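Right, a thread about chore apps. I've now used Flovar for the full 28-day trial and I have some questions for the people who keep telling me it saved their relationship.

For those who've been spared: you put every job in the house into the app, everyone in the house gets a share, and the app decides who's pulling their weight. It sends you a little bar chart at the end of the week. Green is good.

The claim on the front page is that couples who use it "argue less about housework". Less than whom? Less than they did before? Less than couples with a piece of paper on the fridge? There's a small asterisk next to it. I followed the asterisk.

It goes to a survey by an outfit called Jakubowski. They asked people who already used the app, and had kept on using it, whether they thought they argued less. Anybody who'd had a blazing row and deleted the thing was, by definition, not there to answer.

I don't even mind that it's a survey. People are allowed to say how they feel. I mind that by the time it gets into a newspaper column it has turned into "research shows".

Also, Jakubowski and Flovar are both owned by Brestamer. You have to go to the bottom of the privacy page to find that out. Might mean nothing! I'd still have put it nearer the top.

Anyway, what does it do with an ordinary job? Take the washing. In Flovar that's one task, it's called Laundry, and it's worth five points. Whoever taps it gets the five points.
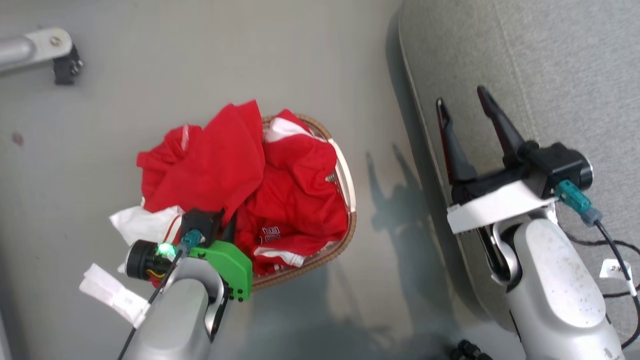 Dorota Brzozowska replies that her household has run on it since April without a cross word, and asks whether I've considered that I'm just bad at sharing.

I have considered it, Dorota. It's possible. But "it works for us" is what people say about every system for the first few months, and I've said it myself about bread makers.

Back to the points. Who decided five? Cleaning the oven is also five. Ringing the gas company is three. I'd clean that oven every night of my life if someone else would ring the gas company.

You can change the values, and the help page is very pleased about this. So the first thing we did with our argument-reducing app was sit at the kitchen table and argue over what each job should be worth. It took most of an evening and we didn't finish.

Vilgot Viklund says surely that's the useful bit, having the conversation out loud. Yes, I think that might be true. Then I'd like to know what the subscription is for, as we could have had the conversation for nothing.

Which brings me to the thing that really bothers me. An app like this can only see taps. It can't see the job, or how well it was done, or whether somebody else had to go round after you doing the rest of it.
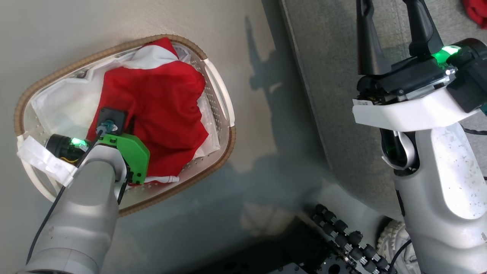
Most of the work in a house is in the bits between the jobs, and none of that gets a bar. Remembering that the school thing is tomorrow. Noticing you're low on bin bags before you run out of bin bags. Or take a basket with something bright red bunched up on top of a white cloth. To Flovar that's Laundry, five points, off you go. The thinking is in stopping to ask whether you want those two in together, and the person who stops to ask gets exactly the same score as the person who bungs it all in and ends up with a pink cloth.

So the tally rewards speed, and people aren't daft, they work it out. By the end of the trial the jobs that got done in our house were the quick ones with decent points. The shower screen was left to its fate.

I asked their support people whether they'd ever checked the points against how long jobs take in real homes. Very polite reply. It said the values were "informed by our community". I wrote back asking what that meant and got a link to the help page.

They've also got a case study, a family in Nenley, before and after. Lovely kitchen. Before: chaos, apparently. After: calm. It also mentions, well down the page, that during the same period they got a cleaner in. I read that bit twice.

Someone's asked if I'm against all of these apps. No. If you both like a chart, have a chart. What I'm against is being told a chart is evidence. Ours said I'd done slightly more than my share and I enjoyed that very much, and I also know for a fact it's wrong, I tapped "Hoover stairs" on a day I'd done the bottom two.

And yes, I know housework really is split unfairly in loads of homes. That's what makes me cross. If one person is doing the lot and the other one can't see it, I doubt the trouble is a lack of notifications. You've now given the person who was already doing everything one more job – keeping the app up to date.

There's no task for that in Flovar, by the way. I looked. I added it myself, "Update Flovar", and gave it three points. My other half said that was far too many.

A few of you want to know what I'd do instead. I don't have a system to sell you. We've gone back to each having jobs that are simply ours and moaning about them. I can't tell you whether we argue less, I didn't keep a record, and if I had I wouldn't trust it.

If anyone has seen a proper comparison – people given the app and people not given it, asked the same things by somebody who isn't owned by Brestamer – please send it over. I'll read it and I'll post it here even if it makes me look silly.

Muting this for a bit now. The trial ended this morning and they've already emailed to ask if I'm sure.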